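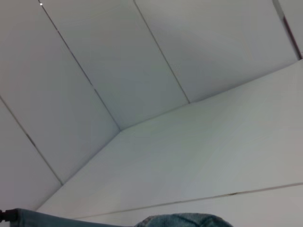
Wrist camera view, with white panels and seams up top and the blue denim right along the bottom.

Trying the Durkora arm on laundry: tips from my first rental
by Zdeňka Šťastný

So many of you wrote in after the December post about folding boards, asking whether I'd ever try one of those rental robot arms, and I finally did! The one I got is the Durkora home kit, which Betwood rents out for $231 a month, delivery to Bratska included. You get the arm, a clamp base, a gripper with a little camera at the wrist, and a tablet that shows you what the camera sees. I've had it since 29th March and I'm keeping it for a second month, with some grumbles.

First the setup. The booklet says 70 minutes and that's fair if your table is sturdy. Mine wasn't (it's the old drop-leaf one) and the base kept creeping, so I moved everything to the workbench. Clamp it to something heavy, and do it before you plug anything in. Wipe the clamp pads too - a bit of sawdust under there and you'll be tightening all afternoon.

Put your fabric against a plain background. The picture at the top is a good one for seeing what I mean: denim shows up nicely blue against white. My white T-shirts were another story, and the arm kept poking around for them until I slid an old navy towel underneath. Light stuff on dark, dark stuff on light. I now sort the wash that way anyway, so no extra work.

Watch the camera view on the tablet for the first few goes. The wrist tilts a lot more than you'd think, and sometimes the clothes are just a strip at the bottom of the screen while most of what it's looking at is wall. When I get that, I hit pause, nudge the wrist down with the arrow button and let it carry on. Saves a lot of grabbing at nothing.

Jeans are what it does best. Shake them out first, zip them, and empty the pockets (please, I found a pencil the hard way). Heavy denim holds a fold, so the gripper has something to get hold of. Thin stretchy things it drops, or picks up by one sleeve and waves around like a flag. I gave up on leggings and do those myself in front of the TV.

Clean the camera window with a dry glasses cloth. Lint gets everywhere around laundry and a fuzzy lens makes the arm slow and dithery. Don't spray anything on it.

What don't I like? The fan is loud. The fingertip pads wear smooth, and a new pair from Durkora is $66, so I bought the Kopecký ones at the hardware store for a lot less and they grip fine on cotton, not so well on anything slippery. Ask Betwood before you swap pads on a rental, they were okay with it when I called. There's also a $100 deposit that the website mentions only on the last page of the checkout, which annoyed me.

If you fold one basket a week, save your money and get a folding board. With a big family or a lot of work clothes it starts to make sense, and it's fun to have around. Next I'm going to try it on dish towels, so if anyone has a setting that works for those, leave it in the comments!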